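Kemppainen to reopen glass and tableware shop in September

Kemppainen will reopen its Drirnard shop in September after a full refit of the sales floor and storeroom. The shop will stock 897 items of glass and tableware, including three new ranges of drinking cups under the Prestina name.

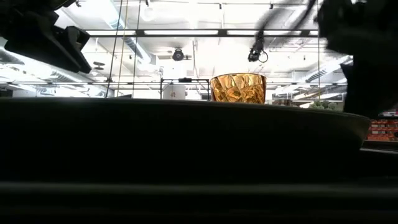 Regular customers had asked for single pieces as well as boxed sets, and Tuulikki Ikonen said she was glad to be able to replace one broken cup without buying six. Single cups will be sold from all three ranges.

The repair counter moves to the ground floor and will take in chipped rims and loose handles until 3 p.m. Repairs are normally ready in 17 days. Prices for existing lines stay the same through the end of the year. 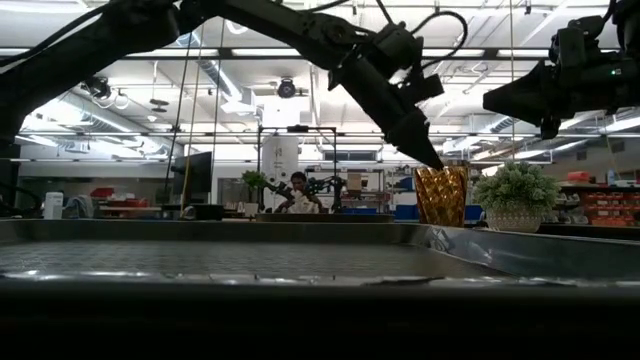
Gold cup with a faceted surface.

Gift cards bought before the refit remain valid. Orders placed with the Clasten branch during the closure can be collected from either shop with the original receipt.

Press contact: Paavo Hyvönen, Kemppainen, Drirnard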